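**Notice of the Lamside Residents' Office, February**

The Office records that, at two in the afternoon, Mrs. Sewwandi Mondal of the third floor presented herself to report the loss of one river.

She was advised that the Office deals with lost keys, lost pets and lost parcels. Mrs. Mondal replied that the Ilska had run behind her kitchen for 66 years, and that it had not been there when she went to fill the kettle. The form for parcels was accordingly amended by hand.
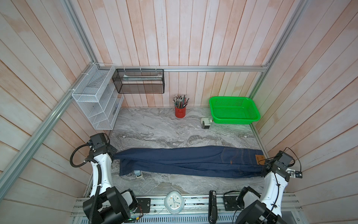 Mr. Asanka Khondokar, Deputy Registrar, was sent to inspect. He found the bank in good order, the ducks standing on it, and a bed of clean gravel as far as the Marikar bridge. He asked the ducks to remain where they were — a request the Office considers to have been outside his powers.

Inquiries were then made at Jollorby, upstream. The clerk there, Miss Malsha Fakir, confirmed that a river had been handed in that morning. It had been found asleep in a meadow. As it carried no papers, it had been placed in the cellar of the town hall, where it was said to be quiet and to take up to 12 buckets of rain a day.

Mrs. Mondal traveled to Jollorby by the evening train in order to identify it. She was shown down the stairs with a lamp. She spoke to it for a short time about her late husband, who had fished in it badly, and the water rose one step.

The release was signed at once. A fee of 2000 was charged for storage and has been disputed.
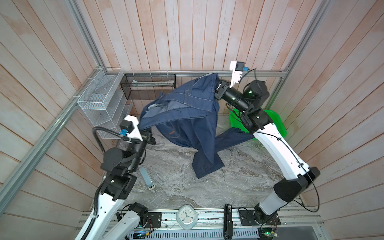
*Dark blue jeans, held up by the waistband.*

The Ilska returned to Lamside before breakfast. Residents are asked to greet it when passing.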